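Odeston Help Desk
Ticket: Label printer skips every few labels, then sulks
Opened by: Aníbal Chávez
Opened: November 16, 2021
Status: Closed by requester
Category: Printing / Shop counter

Original message

Hi all! Okay, so the label printer at the front counter (the Prilletti, the older one with the flip lid) has started skipping blanks. I'll send a batch of price labels and it prints a few just fine, then spits out an empty one, then prints the next one with the top line chopped off. After a while the light goes orange and it stops until I open and close the lid. I sell cutting boards and kitchen stuff, so every single piece gets a label with the wood, the size and the price, and I've got 189 of them to get through before the holiday rush. You can see why I'm a bit twitchy!

What I've tried so far: turned it off and on, swapped the roll, cleaned the rollers with the little alcohol pen that came in the drawer, and reinstalled the driver. The reinstall made it worse for a while, because it went back to the factory label size and started printing my prices sideways. That one was my own fault. Fixed now.

Update 1

Thanks for the quick reply. You asked for the settings, so here goes. Label height is set to 38 mm, width 42 mm, gap sensing is on, darkness is in the middle. The rolls are Benavides, the matte ones. I've been buying them since May and they ran fine for months, so I don't think it's the brand, but I did open a new case last week and I suppose the timing is a little suspicious.

I ran the calibration like you said (hold the feed button till it blinks twice, let go). It fed out a long strip of blanks, blinked green, and then did a whole batch with no trouble. I was ready to close this and send you a thank-you card. Then I sent the next batch and the very first label came out blank. Argh.

One odd thing. If I print one at a time, with a pause in between, it's perfect. It only goes wrong when I send a bunch together from Dovudness, which is the inventory program we use. Could it be the program and not the printer? I don't want to go poking around in there without somebody telling me where to poke.
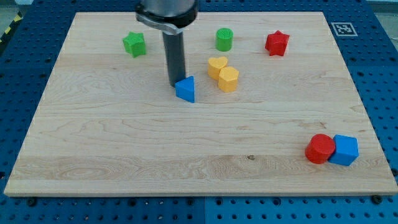 Update 2

So I did go poking, sorry. I printed the same batch from a plain spreadsheet, same printer, same roll, and it still skipped. It took longer to start, but it got there. So I'm letting Dovudness off the hook, mostly. I still think its print window is ugly.

Then I tried the old case of labels. I had half a roll left at the back of the shelf and ran that through, and it was fine. Not one skip! I put the new roll back in and we were back to skipping almost right away. I held the two backing papers up to the window side by side and the new one is quite a bit thinner and shinier. You can hardly tell where the label stops and the gap starts. Is there a sensitivity thing for that somewhere? The menu has "Media type" with Gap, Mark and Continuous, and under Gap there's a number that says 172, and I have not touched it.

Update 3

Okay, your instructions were great, thank you. For anybody who finds this later with the same printer, here's what I did:

Opened the lid and peeled a few labels off, so only bare backing sat over the sensor.
Went to Media type, then Gap, then "Read backing," and let it do its thing.
Put a label back over the sensor and did "Read label."
Saved it. (I forgot to save the first time and had to do it all over again.)
Ran the two-blink calibration again after that.

The number under Gap changed by itself when I saved, so I didn't have to type anything in. I've since sent three big batches, one right after another, and every label came out where it should, top line and all. The orange light hasn't come back on either.

I did write to the shop where I buy the rolls to ask if the backing has changed. They haven't answered yet. If they do I'll add it here, assuming I can still comment on a closed ticket?

Closing this now. The print head could probably use a proper cleaning at some point, there's a faint white line down the left side of the bigger labels, but I'll open a separate ticket for that one.

Thanks again!
Aníbal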